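Retgate sets out house rules for two-arm sorting cells

Retgate has published a set of working rules for small table-top robot cells, covering how they are laid out, how they are kept clean and who may reach into them while the arms are powered. The document runs to 23 pages and will apply to every cell the company operates from November.

The rules are meant for rigs in which one or two light arms handle household goods. Until now each team at Retgate had kept its own instructions, some on paper and some in a shared folder, and the wording did not always match. One team's sheet asked for the floor of the cell to be wiped every morning, while another left it to the person on shift to decide.

The company said it began work on a single version after a review of its records for the year. Operators had logged 976 stoppages across all cells. Of those, 526 were put down to the state of the cell itself, such as dirt on the floor, items left over from an earlier job or a cable catching on a fixed part. The rest were faults in software or wear in the arms, and are dealt with under separate maintenance rules.

Stekach, which advises on machine safety, read two drafts and asked for changes to the section on access. MacDonald, a supplier of laboratory fittings, commented on the parts that deal with rails, posts and mounting plates.

Sorting sponges by colour is one of the standard jobs named in the rules.

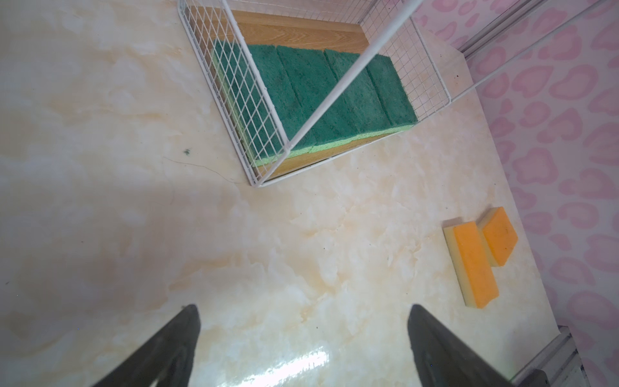
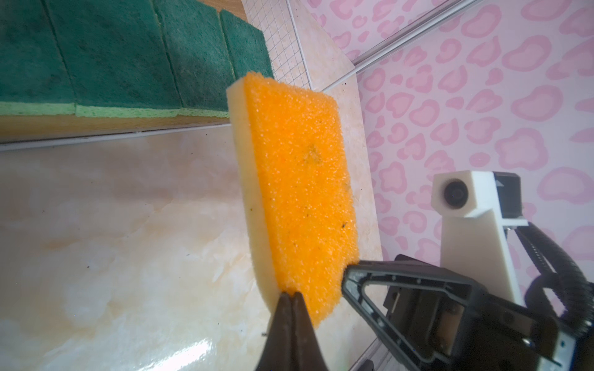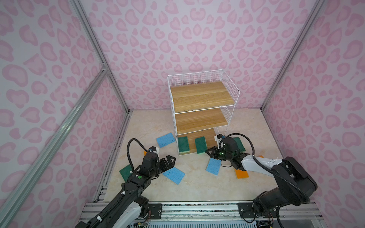
The longest section deals with what must be done before a job starts. The operator has to check that the items in the cell match the job sheet by type and colour, and that nothing else has been left on the floor or on the shelves. Crumbs, hairs and loose fibres are to be cleared with a dry cloth first and a damp one second. The surface must be dry before the arms are switched on.

Items that shed, including foam and scouring pads, are to be looked over at the start of each shift. Those with torn edges are taken out. Marks and specks on an item are allowed as long as they are noted on the sheet, as Retgate wants its cells to work with goods in the condition people have them at home.

Lighting also has a section of its own. Glossy floors are permitted, but the operator must record where the lamps are and must not move them during a job. If a reflection falls on the spot where an item is to be picked up, the lamp may be moved between jobs and the new position written down.

Cables are to be checked through the full reach of each arm at low speed. The person making the check should watch for any point at which a hose touches the wall, the rail or the other arm. Where two arms share a floor, each job sheet must say which arm has priority in the middle of the cell, and the second arm must wait until the first has moved clear.

The section on access was the one that changed most between drafts. The first version let an operator put a hand into the cell when the arms were paused. The final one does not. Power to both arms must be cut at the switch before anyone picks up a dropped item, and the job is then restarted from the last completed step. Stekach had argued that a paused arm could be set moving again by someone at another desk.

Gripper fingers must be looked at every 5 days for wear, loose screws and bits of foam caught between moving parts. Worn fingers are changed in pairs, and the date is written on the cell's record card. An operator who finds a loose screw must stop the job at once, even if only one item remains to be placed.

Gristel, which runs cells of a similar size under an agreement with Retgate, said it would adopt the rules on cleaning and cables without changes. It has asked for more time on lighting. Several of its cells stand near windows, and blinds would have to be fitted before the lamp positions could mean very much.

Some operators told the company during the drafting that the morning checks would take too long. Retgate has responded by cutting the checklist to one side of a sheet and by allowing the cable check to be skipped when neither the arms nor the fixed parts have been moved since the previous shift. The cleaning steps cannot be skipped.

Training on the new rules will be given at each site before they take effect. Operators who have not attended will be able to prepare cells and fill in job sheets, but will not be allowed to switch on the arms.

The rules will be reviewed after a year. Retgate said the next version was likely to cover cells with deeper shelving, where an arm has to reach under a board to place an item, and asked operators to keep notes on any such jobs in the meantime.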